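二月里我开始在 Troltley 上班，地方在 Nultside 的老纺织厂二楼，楼下是修轮胎的。之前我在医院检验科干了十一年，后来科里上了流水线，夜班从四个人减到一个人，留下的那个人比我年轻。

招聘启事上写的是“示教员，有实验室经验者优先”。面试的时候，组长让我戴上手套坐到屏幕前，右手握住一个手柄，把屏幕里的一支试管从一个架子挪到另一个架子。我挪了三次，掉了两次。组长说可以，问我什么时候能来。

我问他，掉了两次也行？

他说第三次很像样。

第一周我都在练手。手柄有六个方向，外加一个扳机，扣下去夹爪就合上。屏幕里是一间屋子，地砖黑一块、浅褐一块，木桌摆在墙角，桌上铺一张蓝垫子，机械臂立在桌上。屋子是 Nikmont 生成的，Nikmont 是公司自己做的仿真软件，每次按重置，桌上的东西就会换位置，有时候架子换成别的样子，墙的颜色也会变。组长说这样学出来的东西才不会认死一面墙。 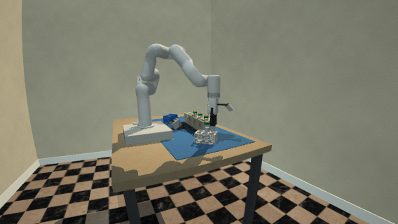
练习场景，夹爪正下方是透明架，后面斜放着一排带盖的管子。

透明的架子最难。隔板反光，看不清孔在哪里，只能把视角转到侧面，一点一点往下放。真的架子也有透明的，可是真的架子我用左手摸一下就知道了。手柄没有触感，夹爪碰到桌子，手柄还是那么轻。我花了很长时间才习惯靠影子判断高低。夹爪的影子和夹爪快要碰上的时候，就是差不多到底了。

## 合格率

每一次从开始到结束叫一条。一条录完，按绿键是成功，按红键是失败。失败的也存着，放在另一个文件夹里，当时我不知道留着有什么用。

Vitale 那一批要 2,000 条。Vitale 是客户的名字，做什么的我不太清楚，任务单上只写着“小管架转移，有盖，四块编号座”。组里分工，我上晚班，下午四点到夜里十二点。晚班一共两个人，另一个坐在我对面，隔着两块屏幕，我们一晚上说不了几句话。他以前开叉车，手比我稳。

我做到第 64 条的时候，收到审核的第一封退件。审核在另一个城市，我没有见过，邮件末尾只有一个工号。退件写得很短：

“末段停顿过长，请修正。”

我把那条调出来看。夹爪把管子放进孔里，松开，抬起一点，停住，过了差不多两秒才离开。我又看了前面几条，条条都有。我自己一点印象也没有。

第二天我留心了一下，才知道那两秒里我在看标签。

检验科的管子每支都有标签，放进架子以后要再看一眼，号码对不对，朝向对不对，盖子有没有松。我刚进科的时候放错过一次，两个病人姓氏一样，都是早上六点抽的血。后来发现得早，重抽了，没有出事。带我的老师什么也没说，只是那个星期每次都站在我后面，看我放完，看我看完，她才走。从那以后我放下管子就会停一下，十一年没有改过。

屏幕里的管子没有标签。有盖子，绿的，橙的，管身上什么也没有写。我停在那里，看的是一个什么都没有的地方。

我给审核回信，说知道了，会改。

## 改

改起来比我想的难。我在手柄旁边贴了一张纸条，写着“放下就走”。贴了以后头几条还行，做到后半夜，人一累，手又停下来。组长教我一个办法，让我在松开扳机的同时就往上抬，嘴里数一个拍子。我照着做了，结果抬得太早，夹爪带着盖子一起起来，管子歪在孔里。那天晚上红键按得比绿键多。

对面的同事站起来倒水，看了一会儿我的屏幕，说：你松手的时候肩膀是紧的。

我说是吗。

他说开叉车也这样，新手放完货不敢退，老觉得会倒。

我问他后来怎么敢的。

他说倒过一回就敢了。

他说完就回去坐下了。我想了想，我也倒过一回，结果正好相反。

到三月，我每晚能交 72 条，退件少了，偶尔有一两条，理由也变成别的，比如路线绕远，比如夹爪碰到桌面。停顿的事没有再提。我以为自己改好了，把纸条撕了。纸条底下的桌面比旁边干净一块。

## 编号座

任务后半部分换成了编号座。四块白座子斜着排成一行，正面印着 1 到 4，上面有孔。机械臂要把小块的管座夹起来，放到指定的地方去。指定的地方由任务单给，每条都不一样。

我喜欢这一段。有了数字，就有东西可以看了。放好以后看一眼正面的号，这一眼不算停顿，因为我把它挪到了前面：先看号，再下去，放下就走。审核没有退。我把这个办法写在交接本上，早班的人第二天在下面画了一个勾。

有一天快下班的时候，软件卡住了，画面停在一条中间，怎么按都不动。机械臂的影子落在垫子左边，桌子两旁的地砖一格一格排开。我打电话给值班的工程师，他远程看了半天，让我先别关机，他要把现场存下来。等他的那段时间我没有事做，就坐着看那张桌子。4 号座上有一个橙盖子，3 号有一个，2 号有一个，1 号的孔都空着。夹爪夹着那个小白座子，低低地压在桌子左前方。

我忽然想把 1 号填上。这个念头没有什么道理，任务单上也没有这一步。可是在科里，交班之前架子要么满着，要么写明空着的是谁的。空着又不写，下一班的人会来问。
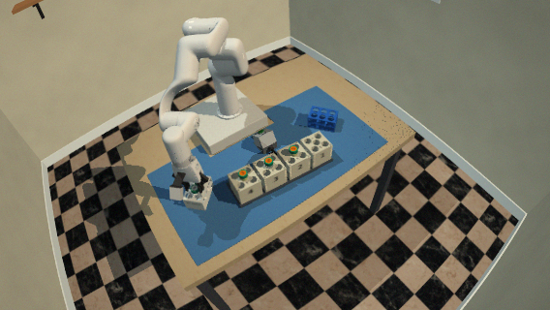
## 训练那天

凑够数以后，组长说要训练了。训练的事不归我们管，机器在别的楼里，跑几天几夜，我们照常上班，录下一批。下一批是另一家的，叠毛巾。我叠得很差，对面的同事叠得很好，组长把他调到了早班。

晚班就剩我一个人。楼下修轮胎的九点关门，关门以后整层楼只有机箱的声音。我开始在录之前把灯关掉一半，屏幕看得清楚些。

四月初，组长叫我早来一个钟头，说让我看看结果。会议室里坐了五六个人，有两个我没见过，可能是 Vitale 那边来的。投影上是那间屋子，还是黑的浅的地砖，木桌，蓝垫子。没有人握手柄。工程师按了开始，机械臂自己动起来。

它伸过去，夹住管子，抬起来，转到架子上方，往下放。放得有点歪，它自己往回挪了一下，又放下去，进去了。会议室里有人轻轻说了声好。

然后夹爪松开，抬起一点，停住了。

停了差不多两秒。

工程师翻了翻本子，说这个现象他们看到了，每次放完都有，不影响成功率，就是慢。他说数据里一共有 3,122 条，包括失败的和早期练习的，清理的时候可能没有清干净，下一版会处理。坐在前面的人问，停下来的时候它在干什么。工程师说没干什么，它只是学到这里有一段速度接近零。

那个人又问，那能不能去掉。

工程师说能，裁掉就行。

组长看了我一眼。我不知道他是不是知道，退件他都抄送了一份，应该是知道的。我没有说话。他们接着放下一条，又放下一条，每一条都是放下，松开，抬起一点，停住，再走。我在椅子上跟着数，数到第三条就不数了，因为不用数也知道它什么时候会走。

有一条它失败了。管子没有进孔，倒在垫子上，滚到蓝色的边上去。夹爪空着，还是停了一下，停在那个没有管子的孔上面。

我心里想，对，这种时候更要看。

## 后来

会后工程师来找我，问我能不能帮忙标一下，哪些停顿是操作需要的，哪些是多余的。他给我开了一个表格，一行一条，让我填“留”或者“裁”。一个晚上能看几十条。我戴着耳机，其实录像没有声音，戴着只是因为机箱太吵。

早期的那些条子最难填。那时候我还不会用手柄，到处都在停：找不到孔的停，看影子的停，手酸了换姿势的停。这些我都填了裁。放完以后那两秒，我起初也填裁，填了一页多，又退回去看表格最上面的说明。说明上写：如有疑问，可在备注栏写明理由。

备注栏很窄，最多写二十个字。

我写：核对标签。写完觉得不对，画面里没有标签，看的人会以为我填错了行。我把它删掉，改成：确认已放稳。这个也不全对，可是能说得通。我用这句话填了后面所有的行，前面填过裁的，也一条一条改了回来。改完是夜里十一点四十，我把表格发出去，抄送组长。

第二天工程师回信，问能不能折中，保留半秒。

我想了一会儿。半秒够看清两位数字，看不清一整条号码，名字也来不及看。可是将来真的架子上要是有标签，大概是用扫码枪的，扫一下用不了半秒。我在科里最后那年，流水线上的扫码头就是这样，红光一闪，管子就过去了，我站在旁边还没有看清是谁的。

我回信说可以。

过了几天，任务单上多了一项，叫“放置后确认”，时长零点五秒，要求全体示教员统一。早班的人在交接本上问这是谁定的，停这一下干什么。我在下面写了“确认已放稳”，画了一个勾。

叠毛巾那批我还在录。毛巾的角总是对不齐，审核退回来，写着“末段反复调整，请修正”。我把毛巾摊开，按了重置，桌子和垫子都换了位置，墙变成了灰的。我重新握住手柄，从左边那个角开始。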